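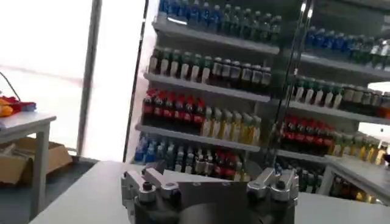 3.2 Study sites and household recruitment

Fieldwork took place in two towns, Galside and Amthorpe, which share a water supplier but differ in the age of their housing. Most homes in Galside were built before the supplier replaced its mains, and many still have the original service pipes between the street and the house. Amthorpe is newer, and nearly all of its service pipes are plastic.

Households were recruited by letter. We mailed 924 letters in June, using the supplier's billing list, and left out addresses where the account holder had changed in the past year. The letter asked whether an adult in the home would keep a diary of tap water use and allow one visit by a member of the team. Households that did not answer received a second letter and were not contacted again.

Renters were harder to reach than owners in both towns. In Galside, several large buildings have a single account held by the landlord, so a letter to the account holder did not reach the people who drink the water. For these buildings we left letters at each door with the landlord's permission. Leite (the older district on the east side of Galside) has most of the shared accounts, and its replies are reported separately in Section 4.

3.3 Diaries and interviews

Each household kept the diary for 15 days. The form had one page per day and asked when water was first drawn in the morning, whether it was left to run before drinking, and whether bottled water was used instead. We did not ask people to measure volumes. An earlier version of the form did, and the people who tried it filled in the same number on every line.

Interviews lasted less than an hour and followed a written guide of 14 questions. All were carried out by Jussara Batista or a trained assistant, in the language the household preferred. The last interview was held on 5th August. Notes were typed up the same evening and coded by two readers working apart. Where the readers disagreed, they met and settled on one code, and the original codes were kept.

Figure 3 shows the layout of a diary page and the order in which its entries were coded.

Figure 3. Diary page and coding order. Entries for first draw are coded before entries for bottled water. Blank entries are coded as missing and are not treated as zero.

We removed 8 diaries from the analysis. Most of these had more than half of their pages blank, and the others had been filled in by a child. Interviews from the same homes were kept, as the questions did not depend on the diary.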